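Ticket 607
Site: Storkstead open day, Rallton pick-and-place table
Opened: July 14, 2019
Priority: high, visitors on site
Status: closed, one follow-up open

Reported problem

Arm stops partway through a pick and drops back to the home position. No fault light. The screen shows "target lost" for a second or two and then clears. First reported by the desk staff during the second demonstration of the morning. The visitors' group had to wait while the table was reset.

Setup at time of fault

Rallton arm on the white table in the corner, two-finger gripper, wrist camera on. Controller is the Takness unit, software as installed in April. The demonstration asks visitors to choose an item and the arm goes for it. Items in use when I checked included the yellow glue stick, lying directly on the table, and the apple in the paper bowl. The patterned wall panels were already up when we arrived.

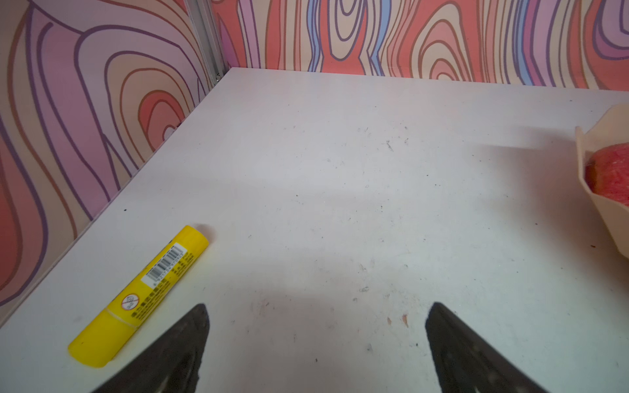 I left everything where it was and ran the same pick 12 times from the visitor screen. It failed on four of them. All four failures came at the same point, when the arm was lowering for the final approach. Moving sideways over the table never caused a stop.

What was tried

1. Restarted the controller. No change, next pick failed.

2. Checked the wrist camera cable at both ends. The connector at the arm side was seated but the locking collar was not fully turned. Tightened it. Failures became less frequent but did not go away.

3. Looked at the log. The camera feed was dropping out for a moment and the controller gives up on a target if it misses too many pictures in a row. The Munasinghe setup notes give a time limit for this of 60 milliseconds, and ours was set to that. It is tight for a hall with a long cable run.

4. Turned off automatic exposure. The setting was hunting each time the gripper came down and its shadow spread over the white surface. Fixed exposure value picked by hand with the hall lights on.

5. Repeated the test with the avocado in the peach scalloped dish. I wanted a dark item in something shiny, as the dish throws back a lot of light and the old exposure setting would have had trouble with it. Fingers open, one each side, then lower and close. Ran it until I was satisfied — no "target lost" message on any attempt.

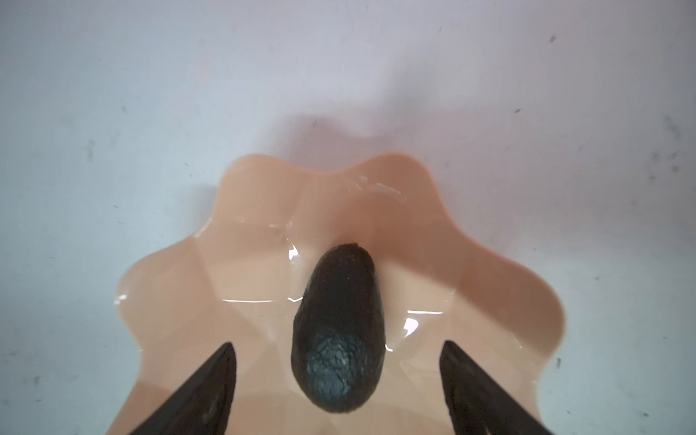 6. Put the glue stick and apple back on the visitor menu and handed the table over to the desk staff. Afternoon demonstrations ran without a stop.

Cause

Two things together. The loose collar gave short dropouts, and the exposure hunting added delay on top. Either one alone would probably have stayed under the limit.

Follow-up

Replace the arm-side cable before the next visit. The log holds 3,082 lines for the day and is saved on the controller under the ticket number. Please do not switch automatic exposure back on until the cable is done.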